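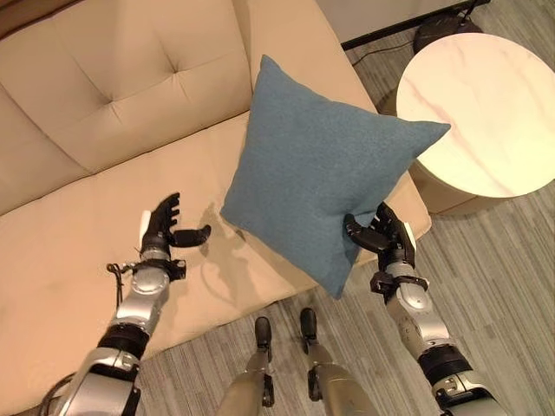 arsalan_naqvi
Help me settle the pillows! The sofa is the big beige Manzano – 2,299 and worth it, I think – and my wife wants the blue pillow up at the far end. I keep dragging it back to the middle.

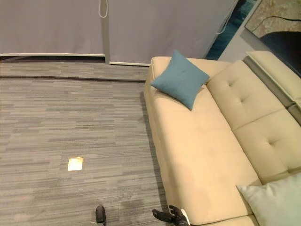

The pale green one stays against the back cushion, we agree on that much (a small miracle).

skitent60
Leave the blue at the end, friend. Two pillows on a sofa that long need room between them.

herkel_h
Gotta disagree, I'd put them together and leave one end free for naps. What's the floor like, though?

arsalan_naqvi
Gray stripes, and the blinds are a sort of lavender gray.

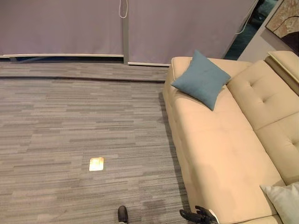 Carpet and blinds, sofa just off to the right

skitent60
Oh, that's lovely with the blue. Your wife wins!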